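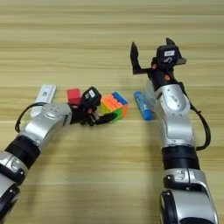 From: Milagros Castaño
To: lending-list
Subject: Re: Loan periods and replacement charges from April

Dear colleagues,

I am replying to the message from Vangelis Koutsoukos, which I have quoted in full further down, as several members of this list joined after it was sent. What follows is the position of the Lomby district office. It applies to the Lomby, Baek and Lokelo branches. Branches outside the district that take part in the shared catalogue may follow it if they wish, but are under no duty to do so.

1. Loan periods

The standard loan for games, puzzles and small household items will be three weeks from April. The present arrangement, under which Baek lends for two weeks and the other branches for four, has led to items being recorded as overdue at one counter and in good time at another. A borrower who returned a sewing kit to Lokelo in its third week received a reminder from Baek that same evening, and wrote to us about it at some length. Her complaint was upheld.

Items over the value limit (projectors, the larger tents, the pasta machines) remain on a one-week loan. There is no change to the reservation rules for these.

Loans already running when the change takes effect keep their present return date. Please do not alter them by hand in Pivura. Doing so removes the original date from the record and we cannot get it back.

2. Renewals

A loan may be renewed twice, unless another borrower has reserved the item. Renewals may be made at the counter, by telephone or through the borrower's own account. We have considered the request from Lokelo for unlimited renewal of jigsaws of more than 3,000 pieces. We accept that such a puzzle cannot reasonably be finished in three weeks and that taking it apart for the sake of a date stamp serves no purpose. Jigsaws of that size may therefore be renewed up to four times. Please use the code LONG in the notes field, in capitals.

3. Missing parts

This was the main subject of the earlier message. The shared catalogue now holds 3,945 items, of which 504 are marked as incomplete. The mark is used in different ways. At one branch it means that the item cannot be lent. At another it means that a spare button is missing from a box of buttons. A borrower reading the catalogue at home has no means of telling which is meant.

From April there will be two marks in place of one:

INCOMPLETE - USABLE. The item can be used for its ordinary purpose. The missing part must be named in the notes field.

INCOMPLETE - WITHDRAWN. The item is not to be lent until the part has been found or replaced.

Where staff are in doubt, the second mark should be used and the item put aside. The district office will look at items put aside in this way during the monthly visit.

We would ask branches to go through their existing marks before the summer closure. We do not expect every box to be opened. For card games and board games a check against the printed contents list is enough. Where there is no contents list, one should be written and placed inside the lid, in pencil, so that it can be corrected later. 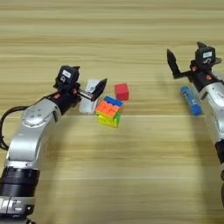 Small objects on a light wooden table.

4. Replacement charges

The district office has never set a common scale, and branches have charged what seemed right to them. For a lost item the charge will be the price recorded in Pivura, less a tenth for each full year since purchase, and never less than a quarter of the price. For a lost part the charge will be the cost of the part where it can be bought separately. Where it cannot, no charge is to be made for the first occasion. On a second occasion within a year the branch may ask for a contribution, which should be modest and should be agreed with the borrower before it is entered.

No charge is to be made for ordinary wear. Split box corners, faded boards and blunt pencils are wear. Borrowers under 16 are not to be charged in any case; the letter goes to the parent or guardian, and the wording of that letter has been revised. The old wording used the phrase "failure to return", which a number of families found harsh. Please discard any printed copies that remain at the counter.

5. Late returns

There are no fines for late return and there will be none. I mention this only because the question is raised each year. A borrower with an item more than eight weeks late may not take out further items until it has been returned or paid for. Branch staff may lift this block at their discretion, for instance after illness or a house move, and need not refer the case to us.

6. Matters raised by Mr Koutsoukos which are not settled here

The proposal for a shared box of spare dice, counters and sand timers is welcome in principle. We have not yet found a place for it. Baek has shelf space but is closed on most mornings, and the van does not pass Lokelo on the return journey. I would be glad to hear from any branch with a lockable cupboard on the ground floor.

The proposal to lend board games for use inside the reading rooms without a library card will be taken up separately, as it affects the insurance.

Replies to the list, please, where they may be of use to others. Questions about a particular borrower must not be sent to the list and should come to me directly.

With kind regards,

Milagros Castaño
Lending Services, Lomby district office

----- Original message -----
From: Vangelis Koutsoukos
To: lending-list
Subject: Loan periods and replacement charges from April

> Dear all,
>
> I write on behalf of the Lokelo branch with regard to the review of
> lending rules planned for April. We should be grateful for guidance
> on the following before the new leaflets go to the printer.
>
> First, the length of the standard loan. Our borrowers also use Baek,
> and the two periods are confusing for them and for us.
>
> Second, the meaning of "incomplete" in the catalogue. We have sent
> borrowers to Baek for a game marked complete which had no board, and
> we have ourselves refused to lend a chess set that lacked nothing
> except its instructions.
>
> Third, charges. We charged one family the full price for a marble
> run bought nine years ago. On reflection I do not think this was
> right, and I have since refunded the greater part of it, but I would
> prefer to have a rule to point to.
>
> Fourth, large jigsaws. We ask that these be exempt from the limit on
> renewals.
>
> I would add two suggestions. A common stock of dice, counters and
> timers would allow many of our withdrawn games to go back on the
> shelf at very little cost. I would also ask whether visitors without
> a card might be allowed to play in the reading room, under the eye
> of the desk. We have been asked for this by several grandparents who
> come from outside the district in the school holidays.
>
> The leaflet text is otherwise ready. The Spanish version still lacks
> its opening hours, which I will send on.
>
> Yours sincerely,
>
> Vangelis Koutsoukos
> Lokelo branch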